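Home Stories Essays Back issues Log in

The Brim

Last updated: October

Thursday, ten to four. Replay crashed again.

Dace had the trace open on both screens, same line on both. Yorath planner, tick 109, no feasible grasp. Then nothing. Then the log politely closing itself.

"It sees the cap," said Milo from behind the curtain.

"It sees a cap."

"What's the diffrence?"

She didn't answer. Scrolled. The mask was fine, the depth was fine, confidence up where it should be. The planner wanted a rim to close on, and it had one, and every time it picked the far side and asked both wrists to cross. Collision check said no. So it asked again. 245 times in one second, she'd counted the retries because she was mad.

"Flip it," she said. "Brim left."

"We did brim left."

"Inside up?"

Long pause. A chair rolling. Milo doing something with his mouth full.

"Not inside up," he said.

Okay. So 1749 demos and every cap in them sitting the way a cap sits on a shelf. Crown up, smooth, round, like an egg. No wonder. She thought of her father, who put his on the kitchen table upside down every night, keys in it, and would have been surprised to hear this was an unusual state for a hat.

She wrote a patch. Bad one – clamp the wrist angles, prefer the nearer rim, give up after three tries and say so. Pushed it to the Sukico branch where it wouldn't hurt anyone. Build went green. Ran the replay. Tick 109, passed. Tick 110. Tick 156 and then the left target drifted off sideways, slow, very sure of itself, toward the peg rack.

"What's it doing," Milo said.

"Shopping."

She froze it there. Pulled the overlay up. The black pin. One black pin in with the white ones, right behind the cap, and the tracker had decided the thing was all one object now, brim and crown and pin, and wanted to pick it up by the small end.

She laughed, alone-in-a-car laugh. Then she opened a ticket, typed "pin is hat," deleted it, typed it again.

"We need new ones," she said. "Upside down. Lots. And leave the pin in."

"Leave it in?"

"Leave it in. It has to learn sometime."

She pushed back from the desk. Recorder up, clock synced, both channels talking – she checked twice becuase of last week. Milo dropped the cap and walked off. She put her hands through the handles and waited for the beep.

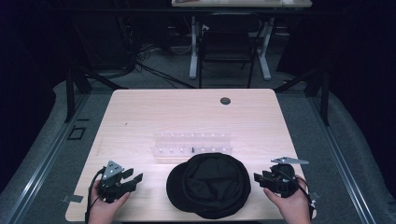
Urs Bühler | Perception software, Trorneck

Urs writes stories between builds. His last one for us was "Irach Does Not Respond."

Share Comments (6)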